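**Modul Spendenwesen und Patientenhilfe, Sitzung 2 (Skript Pirmin Tanner)**

Willkommen zurück! Letztes Mal ging es um Nierenspenden, jetzt kommt mein Lieblingsthema: Wie finanziert man eine Behandlung, wenn die Kasse nur einen Teil zahlt?

Lest bitte zuerst den Fall *Skurwood* (Reader, S. 17). Eine Familie sammelt für die Herzoperation ihres Sohnes, 151 Personen geben etwas, und trotzdem fehlt am Ende fast die Hälfte. Spannend ist, **wer** spendet: überwiegend Leute aus der Nachbarschaft, kaum Fremde!

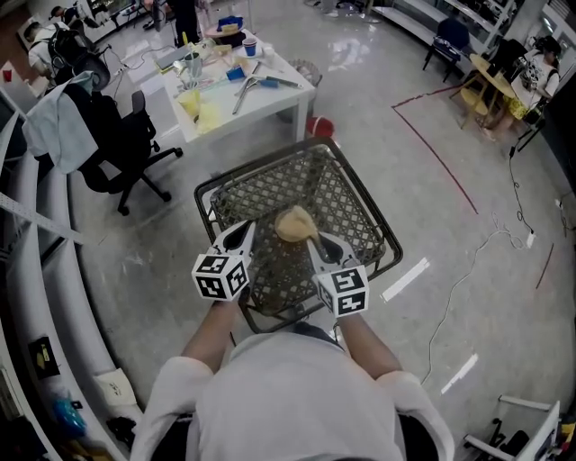
*Abb. 1: Greifer über einem Drahtkorb, dahinter ein weisser Tisch mit Bechern*

Begriffe, die sitzen müssen:

- **Zweckbindung:** Das Geld darf nur für die genannte Behandlung verwendet werden.
- **Restmittel:** Was bleibt übrig, und wohin damit? (Unbedingt vorher regeln!)
- **Kostengutsprache:** schriftliche Zusage der Kasse vor dem Eingriff

Der Aufruf *Trurnetti* ist das Gegenstück: 518 Spenden, ein sauberer Kostenplan, wöchentliche Updates. Wunderbar zum Vergleichen, gerade beim Ton!

**Auf den März hin:** Zürcher Fallsammlung, Kapitel «Stususham», lesen und eine halbe Seite zur Restmittelfrage schreiben.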